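Vadama Bausteine und Lernmaterial
Startseite | Sortiment | Schulen und Kindergärten | Ersatzteile | Arbeiten bei uns | Kontakt

Arbeiten bei uns

Mitarbeiterin oder Mitarbeiter (m/w/d) für Sortieren und Packen von Bausteinen in Teilzeit

Kennziffer: 1706
Ort: Werkstatt Stelmont, Erdgeschoss
Beginn: so bald wie möglich
Veröffentlicht am 03.08.2020

Für unsere Werkstatt in Stelmont suchen wir eine Person, die mit uns Bausteine sortiert, kontrolliert und in Kästen packt. Die Stelle ist zuerst bis Ende Dezember befristet. Wenn beide Seiten zufrieden sind, möchten wir sie danach gerne verlängern.

Wer wir sind

Vadama ist ein kleiner Betrieb. Wir stellen Baukästen zusammen für Kindergärten, Grundschulen und Praxen der Ergotherapie. Unsere Reihe heißt Flitside und besteht aus länglichen Klötzen in mehreren Farben, die man legen, stapeln und vergleichen kann. Es gibt keine Verbindungsteile und keine Noppen. Die Kinder sollen mit der Länge und mit dem Gleichgewicht arbeiten, und dafür müssen die Klötze genau sein und gute Kanten haben.

Neben der Reihe Flitside haben wir noch das Rücknahmeprogramm Makori. Bei Makori schicken uns die Einrichtungen ihre alten Kästen zurück. Wir leeren die Kästen, prüfen jeden Klotz, ergänzen, was fehlt, und schicken den Kasten wieder ab. Dieses Programm ist in den letzten Monaten gewachsen und im Regal steht viel, was auf uns wartet. Aus diesem Grund schreiben wir die Stelle aus.

Was Sie bei uns machen

Der Arbeitstag beginnt meistens am Eingangsregal. Dort stehen die Kästen, die zurückgekommen sind, mit einem Zettel der Einrichtung. Sie nehmen einen Kasten, lesen den Zettel und tragen die Nummer in die Liste ein. Danach kommen die Klötze in eine Wanne und werden nach Farbe getrennt.

Bei der Kontrolle achten Sie auf diese Punkte:

Kanten: keine Splitter, keine Stelle, an der ein Kind sich verletzen kann
Flächen: keine tiefen Kratzer, keine Aufkleber, keine Reste von Knete oder Filzstift
Farbe: gleichmäßig genug, dass man den Ton sicher erkennt
Form: der Klotz liegt flach auf dem Prüfbrett und kippelt nicht

Ein Klotz mit einer leichten Spur vom Spielen darf bleiben. Wir wollen nicht, dass gute Sachen weggeworfen werden. Wo die Grenze ist, lernen Sie bei uns mit der Mustertafel, die an der Wand beim Fenster hängt. In der ersten Zeit legen Sie unsichere Stücke einfach zur Seite und wir schauen sie am Ende des Nachmittags gemeinsam an.

Weitere Aufgaben sind:

Kästen auswischen und Deckel prüfen
fehlende Klötze aus dem Vorrat holen
Kästen nach Packplan füllen und die Karte mit den Farben oben auflegen
Kartons falten, zukleben und für die Abholung bereitstellen
Arbeitsplatz aufräumen, Wannen leeren und auswischen

Schwer heben müssen Sie selten. Ein voller Kasten hat ein Gewicht von bis zu 5 Kilogramm. Für größere Lieferungen gibt es einen Wagen.

Zum Packplan

Jeder Kasten der Reihe Flitside hat einen eigenen Packplan. Der Plan zeigt, welche Farbe in welche Lage gehört und in welcher Richtung die Klötze liegen. Das klingt am Anfang komplizierter, als es ist. Die Klötze einer Farbe liegen immer zusammen, und die dunklen Farben kommen nach unten. Zwischen zwei Lagen kommt ein Blatt Papier. Wenn die Lage richtig ist, schließt der Deckel ohne Druck. Wenn man drücken muss, dann liegt ein Klotz quer, und man muss die oberste Lage noch einmal herausnehmen.

Bei den Kästen für die Ergotherapie sind die Pläne etwas anders. Diese Kunden bestellen oft nur zwei Farben, zum Beispiel Rot und Grün, oder sie brauchen eine ungleiche Menge von jeder Farbe. Solche Bestellungen packen wir langsam und lesen den Lieferschein zweimal.

Was Sie mitbringen sollten

Eine Ausbildung verlangen wir nicht. Wichtig ist für uns, dass Sie ruhig und genau arbeiten und auch beim letzten Kasten des Tages noch gut hinschauen. Sie sollten Farben sicher unterscheiden können, besonders dunkles Grün von dunklem Blau. Vor der Einstellung machen wir dazu einen kurzen Sehtest mit unseren eigenen Klötzen.

Deutschkenntnisse brauchen Sie so viel, dass Sie einen Lieferschein und einen kurzen Zettel lesen können. In unserer Werkstatt sprechen mehrere Kolleginnen und Kollegen zu Hause eine andere Sprache, und wir sind daran gewöhnt, einen Satz auch ein zweites Mal zu sagen. Wer sein Deutsch verbessern möchte, hat bei uns eine gute Gelegenheit.

Erfahrung im Lager oder in einer Packerei ist willkommen, aber keine Bedingung. Auch Bewerbungen von Personen, die nach einer längeren Pause wieder anfangen möchten, lesen wir gern.

Arbeitszeit und Bezahlung

Sie arbeiten an 4 Nachmittagen in der Woche, jeweils drei Stunden. Welche Nachmittage das sind, besprechen wir zusammen und halten es im Vertrag fest. Der Lohn beträgt 575 Euro brutto im Monat. Die Stelle ist sozialversichert. Urlaub und Krankheit werden nach den gesetzlichen Regeln bezahlt.

Arbeitsschuhe und eine Schürze bekommen Sie von uns. Handschuhe liegen bereit, viele arbeiten beim Kontrollieren aber lieber ohne, weil man eine raue Kante mit dem Finger besser merkt als mit dem Auge.

Es gibt eine kleine Küche mit Kaffee und Tee. Die Bushaltestelle ist von der Werkstatt zu Fuß gut erreichbar, Fahrräder können im Hof stehen. Der Eingang zur Werkstatt hat keine Stufe. Zurzeit tragen wir auf den Wegen und in der Küche eine Maske und lüften jede Stunde, auch wenn es dann etwas zieht.

Der Probenachmittag

Bevor wir einen Vertrag machen, laden wir Sie zu einem Probenachmittag ein. Sie sehen die Werkstatt, lernen die Kolleginnen und Kollegen kennen und können selbst probieren, ob diese Arbeit zu Ihnen passt. Der Nachmittag wird bezahlt, auch wenn Sie sich danach anders entscheiden. Geprüft wird nichts, außer dem oben genannten Sehtest. Bitte ziehen Sie Kleidung an, die ein wenig Staub verträgt, und lassen Sie Ringe und Armbänder nach Möglichkeit zu Hause.

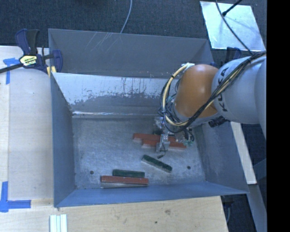 Text und Kontakt: Werkstattbüro Vadama

Rote und dunkelgrüne Klötze in einer grauen Metallwanne. Mit diesen zwei Farben fangen neue Mitarbeiterinnen und Mitarbeiter bei uns an, sie sind leicht zu trennen und man kann sich auf Kanten und Flächen konzentrieren. Die Farben, die näher beieinander sind, kommen später dazu.

Ein Hinweis zu den Wannen: Bitte die Klötze immer hineinlegen und nicht werfen. Der Boden ist aus Metall, und ein Klotz, der auf die Ecke fällt, ist danach meistens ein Fall für die Kiste mit den Aussortierten.

So bewerben Sie sich

Schicken Sie uns bitte eine kurze Bewerbung mit der Kennziffer 1706. Eine Seite ist genug. Wir möchten wissen, was Sie bisher gemacht haben, an welchen Nachmittagen Sie arbeiten können und ab wann. Ein Foto ist nicht nötig, Zeugnisse auch nicht. Wenn Sie ein Arbeitszeugnis haben und es gern zeigen möchten, bringen Sie es zum Gespräch mit.

Sie können die Bewerbung über das Formular unter dem Menüpunkt Kontakt senden oder in den Briefkasten der Werkstatt werfen. Auch eine handgeschriebene Bewerbung nehmen wir an, wenn man sie lesen kann. Bitte geben Sie keine Originale ab, wir können die Unterlagen nicht zurückschicken.

Sie bekommen von uns eine Antwort in jedem Fall, auch bei einer Absage. In der Ferienzeit kann es etwas länger dauern, dafür bitten wir um Verständnis.

Die Daten aus der Bewerbung verwenden wir nur für diese Stelle. Nach dem Ende des Verfahrens werden sie gelöscht, außer Sie erlauben uns schriftlich, sie für eine spätere Stelle zu behalten.

Häufige Fragen von Bewerberinnen und Bewerbern

Kann ich auch am Vormittag arbeiten?
Leider zurzeit nicht. Am Vormittag werden die Pakete angenommen und die Tische sind besetzt.

Darf ich im Sitzen arbeiten?
Ja. Beim Kontrollieren kann man sitzen oder stehen, die Stühle sind in der Höhe verstellbar. Beim Packen stehen die meisten.

Gibt es einen Rabatt auf Baukästen?
Ja, nach der Probezeit. Aussortierte Klötze mit kleinen Fehlern an der Farbe dürfen Sie auch vorher für den eigenen Gebrauch mitnehmen, bitte kurz im Büro fragen. Klötze mit beschädigten Kanten geben wir nicht heraus.

Ist es laut in der Werkstatt?
Wenn die Wannen ausgeleert werden, ja. Gehörschutz liegt bei den Schürzen.

Kann ich mich zusammen mit einer Freundin bewerben?
Sie können sich beide bewerben, bitte mit zwei getrennten Schreiben. Wir haben aber nur diese eine Stelle zu vergeben.

Weitere Stellen in Stelmont: zurzeit keine
Zurück zur Übersicht
Impressum | Datenschutz | Versand und Rücknahme Makori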